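Teenager going in for knee surgery, adult ward or children's ward?

Posted in: Hospital stays and day surgery
Asked by Antigoni Drakos, August 16, 2025

My daughter turned 16 in May and is due to have keyhole surgery on her knee at Allosholm General. The letter says one night in hospital, possibly two. It also says she can choose between the children's ward and the adult orthopaedic ward, and that we should ring to say which. I rang and the person on the booking line didn't seem to know there was a choice.

She says she wants the adult ward because she doesn't want to be in with toddlers. I'd prefer the children's ward as I think a parent can stay overnight. She is quite shy and has never been in hospital before, apart from a broken wrist when she was small, and that was only A&E.

Has anyone had a child this age in for something similar? Which did you pick, and could you stay? Also, does she have to wear the gown the whole time or can she bring pyjamas? She's asked me that more than once and I don't know.

kouris_mum
Regular poster, 715 posts

We had this at a different hospital with my son, also 16, for an ankle. We chose children's in the end and he was fine with it. The older ones were put together in a bay at the far end and he hardly saw the little ones, though he did hear them. There was a pull-down bed next to his for one parent. It was narrow but I slept a bit.

On the adult ward we were told visitors had to leave in the evening and there were no exceptions unless the patient had extra needs. That may not be the rule at yours.

Don't bother with the booking line. Ring the ward itself through the main switchboard and ask for the sister or the nurse in charge. Mid-afternoon is better than the morning, when they have the doctors' round. Ask them:

Can a parent stay, and is there a bed or just a chair
Is it a mixed bay
Who does the pain relief overnight
Can she have her phone on the charger by the bed

The gown is normally only for theatre. My son changed into a T-shirt and loose shorts once he was properly awake. For a knee I would pack shorts or a nightshirt, as pyjama bottoms won't go over the bandage. Some hospitals let them keep cotton underwear on under the gown, so ask about that too if she's worried.

Flavis

depends on the hospital. mine went on adult and was bored but ok. take a long charger lead

Pamus47

I worked as a healthcare assistant on an orthopaedic ward for a few years, though not at Allosholm, so take this as general.

Sixteen-year-olds on our ward usually did well, but most of the other patients were in their seventies and eighties with hips. The nights can be noisy. Some patients get confused after an operation and call out, and that can upset a young person who isn't expecting it. If she goes on the adult ward, ask for a side room. You may not get one, but it does no harm to have it written in the notes before she arrives.

She can also ask for a female nurse or assistant to help with washing and dressing. It isn't a strange request and we were asked all the time. She should say it herself at the pre-assessment if she can manage it – staff do listen to the patient first at that age.

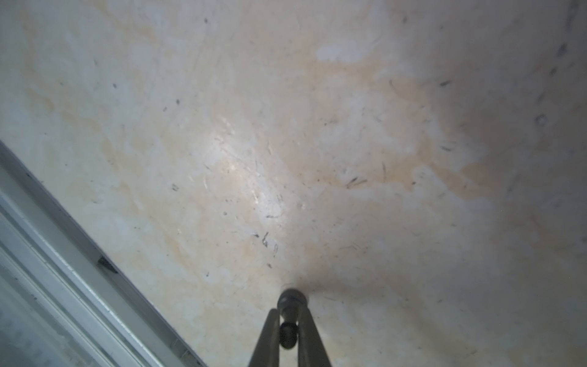

The pre-assessment is also the time to talk about who signs the consent form. At 16 she will probably be asked to sign for herself, and the nurse may want a few minutes with her alone. Tell her beforehand so it doesn't come as a surprise. They ask about medicines, allergies, smoking and whether she could be pregnant. Everyone gets the same list.

For the bag: slippers with a back to them, not sliders, as she'll be on crutches. A small rucksack is handy for getting about at home afterwards, when both hands are taken up. Leave jewellery behind and take nail varnish off, gels included.

Antigoni Drakos

Thank you all. I got through to the children's ward and they do have a parent bed, and there are two other teenagers booked in that week. She's thinking about it. She was pleased about the shorts.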